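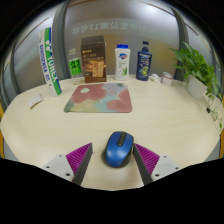 The blue mouse, on the round table.

Wireless mouse skips on light tabletops?
Forum > Home Office > Desks and Input

tresasau_9
Posted 2026-10-09
Moved my work setup to the round table in the kitchen and now the pointer jumps. Same mouse was fine on my old desk. Table is a light cream wood with a clear finish. I changed the battery and re-paired it. Do I need a pad or a new mouse?

Niltetti
Get a pad. Any cheap cloth one. Some sensors don't track well on a clear coat.

mavbridge200
I don't agree that it's the table. I've used a mouse on varnished wood for years. More likely it's the receiver. Where is it plugged in? If it's on the back of a dock next to a USB 3 drive you'll get skips on any surface.

tresasau_9
Back of the dock, yes. There is a backup drive in the next port.

mavbridge200
Move it to the front or use a short extension cable. Costs almost nothing.

Niltetti
Could be, but the drive was there on the old desk too, right? The only thing that changed is the table. Put a sheet of printer paper under the mouse and see if it still skips.

picard_desk
Paper test is good. Also wipe the sensor window with a dry cotton swab - mine had a hair in it.

tresasau_9
Tried both. On paper it's much better but I still got 2 jumps in an hour. Moving the receiver tonight.

mavbridge200
So it's partly the receiver.

Niltetti
Or the paper slid. Buy the pad.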